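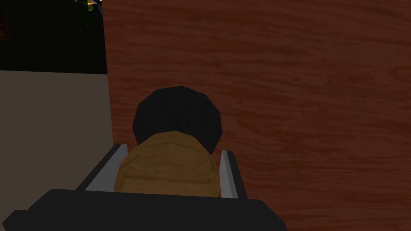
Flumport Wildlife Conflict Response Station: notes from the open day

The station at Flumport opened its gates to the public on Tuesday, for the first time since the new holding pens were completed. It sits on the landward side of the river embankment, 19 kilometers from the nearest town, and covers the floodplain villages between Nirkent and the old ferry crossing. Its job is to respond when large animals, mainly elephants, wild boar and the occasional leopard, enter farmland or settlements. Visitors were taken around in groups of 12. I joined the 10:30 group.

Registration was in a tent by the main gate. Closed shoes were required, and phones had to be switched to silent before the pens. The tour ran to two hours and 15 minutes against a planned 90 minutes, mostly due to questions in the control room.

Control room

Bindu Mathew, the duty coordinator, explained how calls are handled. Reports come in by telephone from village contacts or from the forest guard posts. Each call is logged with the species, the time of the sighting, the direction of travel and the distance to the nearest house. Calls are sorted into three grades. Grade one is an animal seen on field edges and moving away. Grade two is an animal that is stationary or feeding within 300 meters of houses. Grade three is any injury, any animal inside a settlement, or a female with young close to a road.

The station logged 632 calls in the last full year. Of these, 77 were graded three. Mathew said the peak falls in September, when the rice is filling and the river is still high enough to push animals onto the embankment. Calls between 6 p.m. and midnight make up more than half of the total.

The map on the wall is paper, at 1:25,000, with a plastic overlay. A digital version runs on two screens beside it. Staff update both. The paper map is kept because the power supply on the embankment drops out during storms, and the generator takes up to four minutes to come on line.

One visitor asked how long a team takes to arrive. The answer depended on the season. In dry months, a vehicle reaches the farthest village in 50 minutes. In flood, the last section is done by boat and the same trip takes close to two hours. Village contacts are therefore trained to hold people back from the animal until a team arrives, and most of the station's outreach budget goes into that training.

Vehicles and equipment

Ho-yin Wan showed the group two four-wheel-drive trucks and a flat-bottomed aluminum boat. Each truck carries spotlights, a loudspeaker, 200 meters of rope, a folding stretcher and a trauma kit. Dart rifles are locked in a separate cabinet and are signed out only when a veterinarian is on the team. We saw the cabinet but it was not opened.

The older truck has a winch rated at four tons. Wan said it is used more for pulling farm vehicles out of ditches than for anything involving animals. The boat draws 25 centimeters when loaded and has a capacity of eight people.

Fence trial

Behind the workshop is a test section of the fence now being put up at Nirkent. It is a single-strand electric line on hinged posts, set at 1.6 meters, with a solar energizer at each end. The installed length at Nirkent is 3090 meters. The hinged posts can be dropped by hand at harvest to let carts through.

Pak-hei Fu, who runs the trial, listed the problems met so far. Vegetation touching the line drains the voltage, and growth in the wet season is fast enough that the strip below has to be cut every 10 days. Two energizers failed in the first rainy season after water entered the housings. Replacement housings have a raised base and a rubber seal. Crossings by elephants have dropped since the line went live, but Fu would not give a percentage until a second season of data is in. Boar go under the line and are not affected by it.

Holding pens

The pens are for animals that need treatment before release or transfer. There are four, with concrete floors and steel rails, plus a smaller quarantine unit with its own drain. Only one was occupied, by a juvenile boar with a leg wound. The group viewed it from behind a screen, two people at a time, and talking was not allowed.

Yuzuki Kawaguchi, the station veterinarian, said the usual stay is six to 14 days. Animals are fed at fixed times through a hatch to limit contact with people. Anything held longer than three weeks is moved to the larger center at Grastutitz, where there is outdoor space.

Questions

The final session was held in the canteen at 12:15. Most questions concerned compensation for crop damage. The station does not pay compensation, but it issues the incident certificate that has to go with a claim. The certificate should be requested within 72 hours of the damage. A claim without it is normally returned.

Another question concerned people who follow animals to film them. Mathew said this has become a routine part of grade three calls, and that crowd control now takes one member of each four-person team.

Practical details

The station has parking for 20 cars on gravel. There is no bus. The path around the pens is level, but the workshop has two steps and no ramp. Drinking water is available at the canteen. Group visits can be arranged in writing through the station office outside the flood months.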